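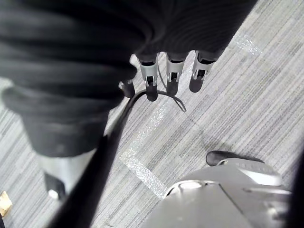
The Third Person in the Ring: what referees do for a wrestling match
Speaker notes, Kinga Fülöp
12th December, upstairs room, 45 minutes plus questions

Opening

Say hi, thank the club for having me back. Check the people at the back can hear before starting, last time they couldn't and were too polite to say so.

Start with the show of hands. Who has a favorite wrestler? (Everybody.) Who has a favorite match? (Most.) Who can name the referee in that match? Wait. Let it be a bit awkward. There'll be one or two hands and I want to hear from them, so take the time.

Then: I couldn't have answered that either until August, when I went to a Zevach show, got a terrible seat behind a post, and could see one corner of the ring and whatever the referee was doing. I had the best night I've had at wrestling in years.

So this is a talk about refs. Rough order is the count, then the blind spot, then the tag rope, then a long bit on one match I love. If I run over, drop the section on shirts. (I don't want to drop the section on shirts.)

The count

Everyone knows it. Shoulders down, hand hits the mat, one, two, three. Kids who've never watched a full show can do it.

What I'd like people to listen for is speed. A good referee has one speed and keeps it all night. First match, main event, same count. Once the crowd has heard it a few times they've got it in their bodies, and they start counting along without deciding to. That's when a near fall gets good. The kick-out lands in a gap that everyone in the building can feel, because they all know exactly where the three was going to be.

Now the slow count. Do the demonstration on the lectern: normal count first, three times, get the room doing it with me. Then do one where I hang on the two. People always laugh, or groan. Ask them why it felt wrong. They'd only known the rule for half a minute!

A slow count can be a story if the ref is meant to be crooked. Then you want it, and you want it big. But if it happens by accident, say because somebody was late getting a shoulder up and the ref held back to save the finish, the crowd knows. They may not say "the referee slowed down." They just go a little cold, and the next near fall has to work harder.

Bendik Nyberg, who has refereed for Holmgren Wrestling since it was running in a school gym, told me his rule is that he counts what he sees. If the shoulder is down at three then it's three, and whoever was supposed to kick out can explain it in the back. He's done it once for real. The wrong person won the belt. He says the ride home was very quiet, and that the promotion had its best month after it, because for weeks people believed that anything could happen.

Pause here, drink some water. 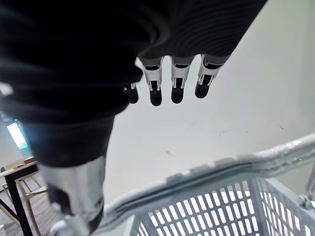
The blind spot

My favorite part, try not to rush.

Wrestling referees miss things. It's the oldest joke people make about wrestling: how can he not see that? He's standing right there! And I get it. A manager climbs up on the apron, the ref goes over to argue, and behind his back somebody gets hit with a chair. We've all seen it so many times.

But think about what the ref has to do to make it work. He needs a reason to look away, and it has to be a reason a sensible person would have. The manager on the apron is breaking a rule. A referee who ignores that isn't doing his job. So he's being careful, and his being careful is what lets the cheating happen. I find that sort of heartbreaking when it's done well.

When it's done badly, he's just facing the wrong way. He's fixing a turnbuckle pad that didn't need fixing. He's checking on a wrestler who is plainly fine. The crowd stops being angry at the villain and starts being angry at the ref, and after that they're angry at the show.

Three things to ask when you watch one of these:

Did something pull the ref away, or did he wander off?
Does he turn back as soon as that thing is dealt with?
When he turns back, does he notice anything is different?

The last one is the one I love. There's a ref on the Melico shows, I've never caught her name, who always clocks it. She turns around, somebody is flat on the mat who wasn't before, and she looks at the other wrestler for a second. She didn't see it so she can't call it. But she knows. Then she gets down and counts, and she counts properly, at the same speed as ever. I've seen the whole crowd go "ohhh" at that look.

Side note for anyone who asks about replay: yes, some companies have tried it. My feeling is that you'd better be ready to use it every week once you've used it once. If a title match can be fixed by looking at a screen, people will want to know why last month's wasn't.

The tag rope

Quick one. Ask who knows what the little rope in the corner is for. There will be old-school fans in the room who'll enjoy this.

In a tag match the partner on the apron is supposed to hold it when making the tag. It keeps them in the corner. Lots of shows have let this slide completely, partners lean halfway down the ropes to slap hands and everyone shrugs.

Holmgren enforces it. Bendik enforces it like a man being paid by the rope. And because he does, the tag that doesn't count hurts so much more. You get the tired hero crawling, crawling, makes the tag, the place goes up - and Bendik's waving it off because he had his back turned, or because the partner had let go. He walks that partner back out to the apron with the whole building screaming at him. He has to stay calm through all of it. He told me he thinks about groceries.

It works because there's been a boring little rule, kept up through all the matches where it didn't matter. Every show that lets the rope slide is throwing away a free source of misery. (Gets a laugh usually. Don't wait for it.)

The long bit: the Florkilia 60 minute match

Give the setup for people who don't follow the smaller companies. Florkilia is a tiny promotion that runs a few times a year, and it takes time limits seriously. The ring announcer calls them out. Most matches end well before, so you stop thinking about it.

Then they booked a championship match with a 60 minute limit and went almost 60. The champion had been hiding behind the clock all year. Draws, count-outs, anything that let him walk out with the belt. The challenger knew it, we knew it.

I'm not going to describe the whole match, go find it. I want to talk about what the referee did.

Early on, he did very little. He stayed out of the way, broke them clean on the ropes, told the champion to watch the fists. You'd forget he was there.

At the halfway call he started getting strict. The champion went out to the floor for a rest and the ref began the count right away, no waiting. Earlier he'd given it a second or two. That small change told you he had noticed the stalling as well. He didn't say a word or make a face. It was just a faster start to the count, same speed once it got going.

With 13 minutes left the champion was out on the floor again and tried to get himself counted out. That had worked for him all year. And the ref counted, because that's the rule, and he didn't give the challenger any help at all. She had to go and get the champion herself, haul him up, and roll him back in. She was so tired she barely made it in behind him. It would have been easy to have the referee stop counting, or restart the match. The crowd would've cheered. But then the ref would have fixed her problem for her, and we'd have lost the thing we'd been waiting all year to see, which was somebody solving the champion by beating him at the rules he used.

Then the last near fall. The announcer is calling seconds. She has him down. The ref slides in and I swear every person there wanted him to go faster.

He doesn't. One. Two. You can hear them yelling at him. 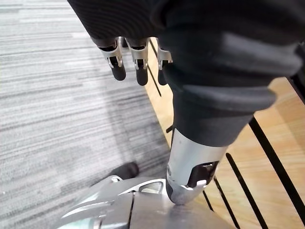

I'm going to leave out the ending. Someone will ask in the questions and I will still leave it out. Watch it with a friend who has never seen wrestling, I did that with my sister and she was standing on my couch.

What I'd say about it is that the ref had been teaching us that count for nearly an hour. He couldn't have sped up at the end without spoiling everything that came before, and I think everyone in the room understood that while they were begging him to do it.

Shirts (only if there's time)

Stripes or plain? I like stripes. You can pick them out from the cheap seats, and when the ref gets knocked over you know right away, wherever you're sitting. Bendik hates his, says it makes him look like a shoe store employee. Holmgren tried plain blue for 2 shows and people in the back kept losing track of who was in the match.

Knocked-over refs: keep this short. A ref bump should be rare and it should look like it hurts. If he's down from one little nudge, he has to be that fragile every week.

Homework

At your next show pick one match and watch only the referee. It doesn't have to be the main event, the second match on the card is perfect. Look at where they stand. Look at how they get out of the way, which is a skill all by itself, they're moving before the wrestlers are. Listen to the count. See whether they're talking, and to whom.

And learn their name! It's usually on the poster, at the bottom, in the small type. If they come by the merch table afterward, tell them they had a good match. Bendik says in all his years hardly anyone has done it, and he remembers each one.

Questions

Likely ones:
Do refs get told the finish? (Depends on the company. Tell the belt story again if they missed it.)
Worst call I've seen live? (The double pin. Have the short version ready, the long one eats the whole Q&A.)
How do you become a ref? (Ask at a local school. Most of them are short of refs, and you'll be setting up the ring as well.)

Remind them about the sign-up sheet for the bus to the next Holmgren show. Chairs need to go back against the wall.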